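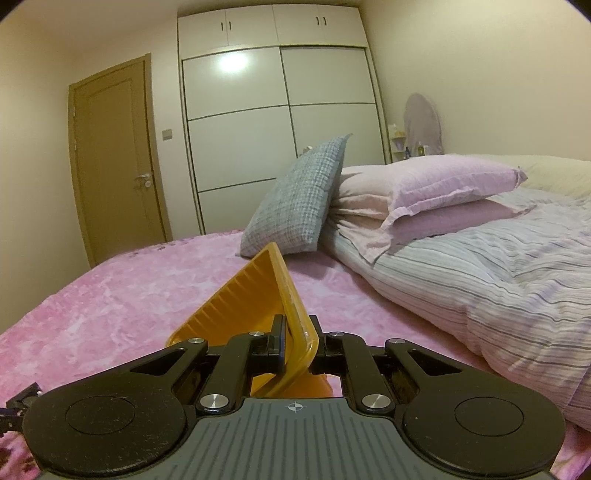

4. Checking the grip tracker before you process a day's recordings

By now you should have Briem installed, your licence file from Fesico in its folder, and at least one set of recordings copied over from the hand-held gripper. If the copying is still going on, do please let it finish. Briem will happily open a half-copied recording and then stop in the middle of it, and the message it gives you when that happens is not one of our better ones.

This section takes you through the grip tracker, the part of the software that works out how far open the jaws are at every moment of a recording. Everything further along depends on it. The planner in Jarkska learns when to close the fingers from these numbers, and if they are a little bit wrong here they will be a great deal wrong by the time a real arm is reaching for something. It is worth making a pot of tea and going through the steps slowly the first time.

4.1 Choosing a recording to check with

1. Open Briem and go to Recordings. Pick one in which the gripper opens fully, closes fully and takes hold of at least one object.

2. Step through it until you reach a moment when the fingers are closed on something with a clear edge. The rim of a plastic tub is very good for this, particularly a tilted one, as you get one finger inside the wall and the other behind it. That is just the sort of view the tracker has to cope with in ordinary use.

3. Press Set as check view. A small flag appears on the timeline.

Note: You don't need a tidy background. Bedrooms, kitchens and sheds are all fine, and patterned bedding or striped covers do no harm, because the tracker looks only at the area around the gripper itself. We used to recommend a plain worktop in older versions of this guide, and you can safely forget that advice.

4.2 Fitting the outline

4. Choose Fit outline. Briem looks for the crosshair mark on the centre plate and draws a thin green ring over it. If the ring sits squarely on the mark, press Accept.

5. If the ring has settled somewhere else, drag it back by hand and press Refit. Scuffs and pale specks on the black housings can occasionally draw it away, and so can a bright reflection on a shiny object near the jaws. One refit is nearly always enough.

6. Next, click the two large silver pivots at the near ends of the inner links, left one first. Then click the small screws at the far ends of those same links, again left before right. The order does matter, I'm afraid — get it crossed over and the jaws will appear to open when they close.

7. Press Solve. The links are drawn over the picture as two blue lines. Play the recording forwards for a few moments and watch that the lines travel with the metal.

Caution: Don't click the screws at the tips of the outer arms by mistake. They are much the same size as the ones you want, and the solver will accept them without complaint.

4.3 Setting the open and closed limits

8. Move to a point where the jaws are fully open and press Mark open. Move to a point where they are fully closed with nothing between them and press Mark closed. A grip on an object, even a thin rim, is no good for the closed limit.

9. Look at the fit score at the bottom of the window. It should be 5 or lower. Anything higher means one of the clicks in step 6 needs doing again, and you can go straight back to it without losing your limits.

10. Leave Hidden finger set to Estimate. When one finger goes behind an object, the tracker then uses the link on that side to judge where the fingertip must be. With the setting on Ignore, those moments are thrown away, and you lose the very grips that are most useful for teaching.

4.4 Running the whole batch

11. Go to Batch, choose the folder and press Start. Briem works through 3 recordings at a time unless you change this under Preferences. On an older computer you may be happier with one.

12. When it finishes, open the report. Each recording is marked Good, Look again or Failed. Please do look again at the ones that ask for it. Quite often the only trouble is a sleeve or a cuff passing over the crosshair mark, and you can trim that part out and keep the rest.

Note: Error 226 means that the crosshair mark was lost for too long. Error 275 means that the limits in step 8 are the wrong way round. The remaining codes are listed at the back of the guide.

Caution: Once a batch has been sent on to Sadotero for storage, the limits are fixed. You can still correct them, but you will have to withdraw the batch and send it afresh, and the notes attached to it do not come back. Copy them out beforehand if you care about them.

If you swap the fingers or take the linkage apart for cleaning, start again from 4.1 with a new recording. A change of finger pads on its own only calls for steps 8 and 9.

This section was rewritten by Davoud Sharifi in May 2024. The step for left-handed users has moved to section 6, along with the keyboard shortcuts.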